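Home | Reviews | Waste & Recycling | Composting | Contact
Print this page | E-mail to a friend

Kutik countertop food waste dryer: a review after one long winter

We put off buying one of these for ages, mostly because our old bucket under the sink did the job (and cost nothing!). But our town started charging by the bag, and a neighbor's Vandenberghe had us feeling envious, so in January the Kutik came home with us from the Retix store out in Nekby.

I have to say I'm fond of it. You fill the pail with peels, coffee grounds and yesterday's rice, press the one big button, and by morning there's a dry brown crumble at the bottom that smells a bit like burnt toast. A full load takes 12 hours on the normal setting, which sounds like forever, but we run it overnight and hardly notice. It's quieter than our dishwasher, anyway.

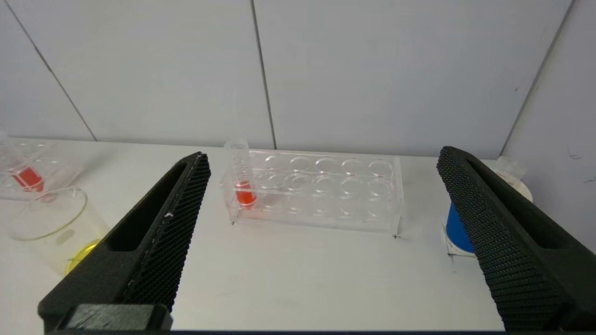
The charcoal filter is my one real grumble. A pack of 2 costs 33 dollars, and ours was tired well before spring. Corn husks also wrap themselves around the paddle, so I cut them up first now. Still, we've gone from two trash bags a week down to one, and the roses have been getting the crumble since April.

Sign up for our newsletter and get new reviews by e-mail.
This site uses cookies. Accept | Learn more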